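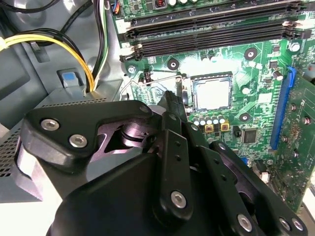 Can machines do the boring jobs yet? Bench gallery, part 4

November 6, 2019

Back again. Quick one this time, lots of notes, not much sleep. Last gallery was laundry and dishes (short version, towels OK, fitted sheets no). This time shop-floor stuff. PC assembly and teardown, the kind of work the refurb people at Budinlow do all day by hand. They quote 40 minutes for a full strip and rebuild. We are not at 40 minutes. Not close.

Why PCs? Because everything in there is a different kind of annoying. Levers, latches, clips, screws, cables that flop around. A dishwasher rack is forgiving. A socket is not. Bend one pin and the board goes in the bin.

Jinlong Qin wrote most of the grasp planner, Miłosz Sobczak does the fixtures and the swearing. Software is Pirkik, the old branch, we havent moved to the new one and probably wont before January.

What we want to know is pretty simple. Can you hand this to a machine and walk off for a coffee? Right now no. You can hand it over and stand there with your finger on the stop button, which is sort of the same as doing it yourself only slower.

First job on the list, picking up a processor. Sounds like nothing. A person does it by the edges without thinking. For a gripper the part is thin, stiff, slippery on top, and you really dont want to touch the bottom. Jinlong's rule: edges only, low force, never squeeze across the lid. Corner to corner is allowed if the tilt can be fixed before placing. Tilt is the whole problem, a chip that's a few degrees off wont drop in flat and pushing harder is how you lose a board.

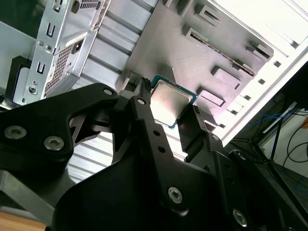
Chip in the fingers, bare tray behind

Budget was 42 tries per task, same for every task. Carrying the chip is the good part, 31 counted as clean by our own rules (no drop, no regrip). Setting it down square is a much uglier number and Miłosz wants to rerun it before it goes up here. Fair enough.

Levers and latches are next. Memory slots too. Cables, forget it. Cables are the towels of this gallery.

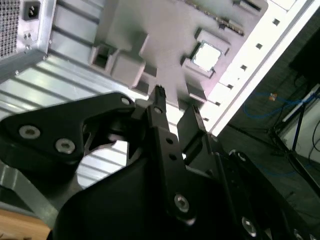
Fingers at the lower edge of the board, processor in its socket up top.

Money question, since people keep mailing. The gripper fingers are cheap, the arm time isnt. Zaltimel asked if they could have a bench like ours for under 2,000. No. Ask again in a few years.

Verdict so far: chores 1, machines maybe a half. Part 5 is screws, if the new bits ever show up. Mail corrections to the usual adress.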